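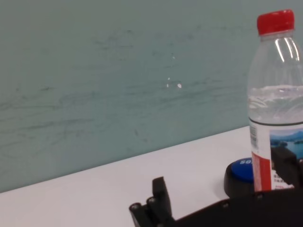

Tomomi Ogura写信来问：海水那么多，为什么我们还总说要节约用水？水不是会自己转圈圈回来的吗？

问得真好！我收到这封信的时候正在刷牙，赶紧把水龙头拧紧了（哈哈，有点心虚）。这个问题我得从头讲起，因为水转圈圈这件事，比课本上那张画着太阳和云的图要热闹得多，也慢得多。

咱们先跟着一滴水走一趟吧。我给它起个名字，叫小滴。

小滴从海面出发

小滴本来待在海里，旁边全是它的兄弟姐妹，挤来挤去。太阳一晒，靠近海面的水分子动得越来越起劲，有的一蹦就蹦到空气里去了，变成了看不见的水蒸气。对，是看不见的！很多小朋友以为水壶嘴上冒出来的白气就是水蒸气，其实那团白白的东西已经是很小很小的水珠了。真正的水蒸气藏在壶嘴和白气中间那一小截透明的地方。（只能远远地看，别把手伸过去，会烫伤的。）

小滴飞走的时候，把盐留在了海里。所以海水是咸的，雨水却不咸。我小时候一直不信，下雨天张着嘴站在院子里尝了半天，回家挨了一顿说。

越往高处越冷

小滴跟着暖空气往上飘。飘得越高，周围越冷，它就待不住了，想找个东西靠一靠。空气里有好多灰尘、花粉，还有海浪溅起来的细盐粒，小滴和别的水分子就贴在上面，聚成一颗小水珠。好多好多这样的小水珠聚在一起，我们在地上抬头一看：哇，云！

云里的小水珠特别轻，空气托得住它们。可是它们会互相碰，碰一下就合成一颗大一点的，再碰一下又大一点。大到空气托不住了，就掉下来，成了雨。要是天上和地上都够冷，掉下来的就可能是雪。

掉下来以后呢？

这一段我最喜欢，因为小滴可以走的路太多了！

它可能掉回海里，白忙一场。可能掉进一条河，跟着河水一路玩到海边。可能被一棵树的根喝进去，顺着树干爬到叶子上，再从叶子背面的小孔里溜出去，又飞上天了。也可能掉进一个湖里，在那儿住上很多年，看鸭子游来游去。
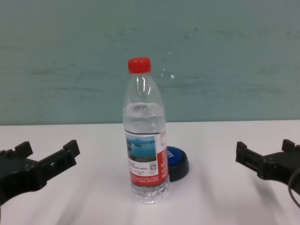
瓶装水，标签上印着蓝色的水面

还有一条路最神秘：往下走。小滴从泥土的缝里钻下去，穿过沙子，穿过小石头，一直钻到装满水的地层里，变成地下水。沙子和泥土像一层一层的筛子，能把不少脏东西拦住。它一边走，一边还会把石头里的一点点矿物质溶进自己身体里。你要是读过矿泉水瓶上的小字，说不定见过“钙”“镁”“钾”这些字，它们很多就是水在地底下走路的时候捎上的。

地下水走得可慢了。有的水几天就从泉眼里冒出来，有的要在地底下待200年，甚至更久。你想想看，200年前下的一场雨，今天才见到太阳！

那为什么还要节约呢？

好，回到信里的问题。

地球上的水确实非常多，可是绝大部分是咸的，不能直接喝。剩下的淡水里，又有一大半冻在冰川和冰盖里，还有不少藏在很深的地下。河里、湖里那些我们容易用到的淡水，只占小小的一点点。

水会回来，这话没错。可是它不一定回到原来的地方，也不一定在你需要的时候回来。我们从井里抽水，一天就能抽好多，雨水慢慢渗下去补上，可能要很多年。就像你的存钱罐，妈妈每个月放一枚硬币进去，你每天拿一枚出来，罐子早晚会空。

还有一件事，水用脏了，要花很大力气才能洗干净。污水处理厂要让它沉淀，要请细菌来帮忙吃掉脏东西，最后再消毒。每一步都要用电、用时间。所以少弄脏一杯水，就少洗一杯水。

我去年3月去过一个叫Wadirero的小镇，那里的人教我一招：洗菜的水先别倒，留着浇花，浇完花剩下的再拿去冲院子。我回家也学着做，阳台上的薄荷长疯了，现在泡茶都喝不完。

在家做一个小小的水循环

光听我讲不过瘾，咱们自己动手！你需要：

一个大碗
一个小杯子（要比碗矮）
一张保鲜膜
一根橡皮筋
一颗干净的小石子
一点温水，再加一勺盐

先把温水倒进大碗，撒上盐搅一搅。小杯子空着，放在碗中间，别让盐水跑进去。用保鲜膜把碗口盖严，套上橡皮筋。再把小石子轻轻放在保鲜膜上，正对着小杯子，让保鲜膜往下凹一点。
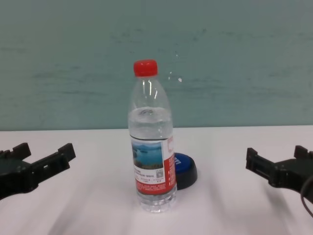
然后把碗端到窗台上，找个太阳晒得到的地方，等。等的时候可以去写作业（或者假装去写作业）。晴天的话，大约10个小时以后再来看，保鲜膜里面会挂着一层小水珠，有些顺着斜坡滑下来，滴进了杯子里。要是水太少，就多晒一天，不着急。

碗里的盐水就是大海，保鲜膜下面的水珠就像云，滴进杯子里的就是雨。材料都洗干净了的话，可以请大人帮忙，用干净的小勺蘸一点杯子里的水尝尝，咸不咸？如果是咸的，多半是端碗的时候晃得太厉害，盐水溅进去了，重新来一次就好。

我第一次做的时候用了一颗太大的石子，保鲜膜直接掉进碗里，石子、杯子、盐水混成一锅汤。第二次才成功，杯子里只有薄薄一层水，我还是高兴得满屋子跑。

顺便再答两个小问题

Nadhirah Manurung想知道，恐龙喝过的水，我们现在也在喝吗？很有可能哦！地球上的水转了一圈又一圈，你杯子里的水分子，有一些说不定真的在恐龙肚子里待过。不过水分子偶尔也会被拆开，再重新拼起来，植物晒太阳的时候就会拆水分子。所以没有人能指着一滴水说，就是这一滴。

Aurelia Manole问，瓶子里没装满的那一截是什么？是空气呀，里面还混着一点水蒸气呢。把一瓶喝过的水盖紧，放在太阳底下晒一会儿，再挪到凉快的地方，瓶子上半截的内壁常常会蒙上一层小水珠。这也是小滴在搬家，只不过路程短了点。

下一封信我已经拆开了，问的是冰为什么会浮在水上。先把冰格灌满水放进冷冻室，咱们下回要用。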